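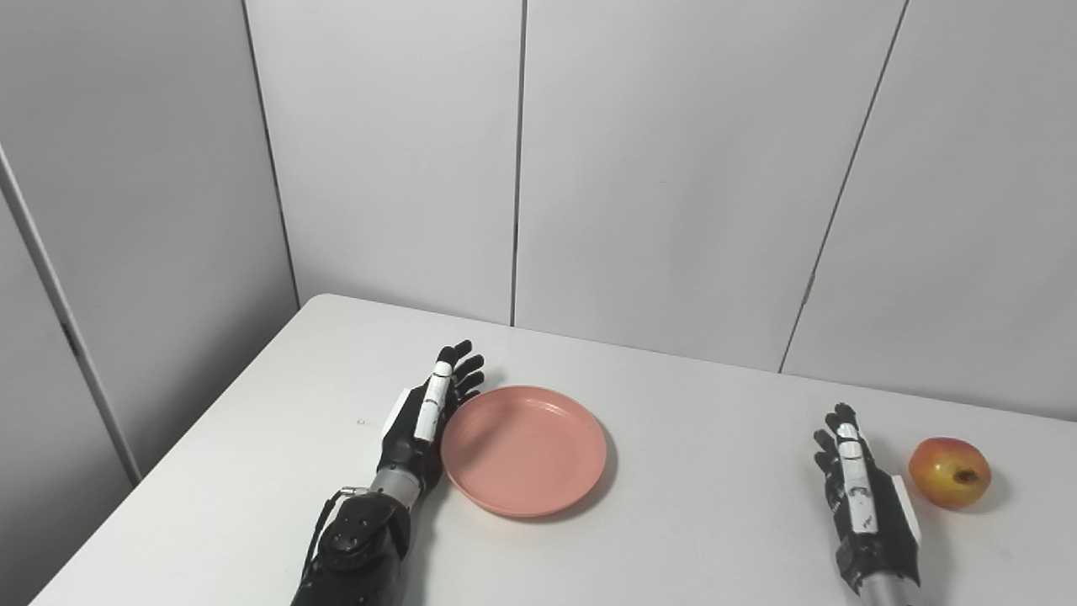 Broltidow Healthy Snack Program
Interim report to the Rutherford Fund
Prepared by Manaia Treloar, Program Manager

Summary

The program has completed the first half of its grant period. Fruit service is in place at all 4 participating sites, and 122 children are enrolled. Spending remains within the approved budget. One change to the purchasing plan is described below and requires the Fund's agreement.

Activities in the reporting period

Each site now offers a fruit table in mid-afternoon, between the end of lessons and the start of supervised play. Children take a plate, choose a piece of fruit and sit down to eat it. Staff at Sarley moved the service from 2:30 to 3:15 after finding that the earlier time ran too close to lunch, and the other sites adopted the same hour in July.

The tables are white and are wiped down before and after each service. The original application proposed divided trays. These proved awkward to stack and slow to wash, and the program has replaced them with shallow round plastic plates with a raised rim. The rim keeps a small apple from rolling off when a younger child carries it to a seat. Pink plates were chosen so that they would not be confused with the kitchens' own dishes.

Fruit supply

Small apples remain the main item. Red-and-yellow varieties have been the most readily accepted, and a smaller fruit is more often finished than a large one. Pears were offered for 4 weeks and withdrawn when deliveries arrived bruised. Zidereo, the current supplier, has agreed to replace damaged fruit without charge but cannot guarantee pears before the fall.

Whole fruit is served to older children. For the youngest group, staff core and slice apples in the kitchen immediately before service.

Staff training

A total of 29 staff members attended the food handling session. Two sites have asked for a shorter refresher for new employees, which will be scheduled in the next period.

Budget

The trays came in under estimate, and part of the first order was returned for credit. The program requests permission to move $500 from equipment to fruit purchases. No additional funding is sought.

Next period

Work will focus on a second fruit choice at each site and a written cleaning schedule for plates and tables. Enrollment figures by age group will be included in the final report.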